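The Second Pair

Ita Madigan had 3537 left in the equipment line and a list that came to more than that. She read the list again at her kitchen table in Sisthorpe, then drove in and read it at her desk.

The list was Szabolcs Csonka's. He wanted a second pair of hand-held grippers, spare finger mounts, and a hard case with foam. He had put the case first.

"Why is the case first?" she asked him.

"You'll cut from the bottom," he said.

She had planned to. She crossed out the case and left the rest for the moment.

The quote from Diltutel was good for 30 days. The other one, from a Mrs. Dambrauskienė who sold refurbished units out of Histurmont, was cheaper by 45 a piece and had no end date on it. It had no warranty on it either. Ita called her. Mrs. Dambrauskienė said she would take back anything that broke before August, and that she didn't put things like that in writing because then people read them.

"I need it in writing," Ita said.

"Then I will write it," said Mrs. Dambrauskienė, and hung up.

Ita walked down the corridor to the long bench. Szabolcs was trying to work out how many finger mounts a year of use would eat. He thought four. She wrote down four and asked what happened if it was five.

"Then we stop for a week," he said. "Or I file one down."

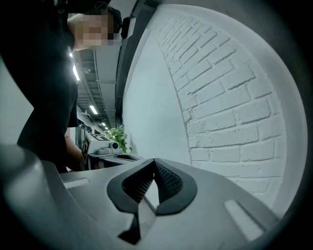

She did not like the idea of filing. A week of stopping cost more than a finger mount, and she could show that on paper, which was the only place it had to be shown. She added a fifth mount and took the service plan off the Diltutel quote – he had never once called their service number.

"So it's Diltutel?" he said.

"It depends what she writes."

The letter came by email that afternoon, two lines long, with the name of the month spelled wrong. Ita printed it and clipped it behind the quote. Then she went through the sum again with the cheaper units and the fifth mount, and found there was a little left over.

She went back and asked him how much the case was.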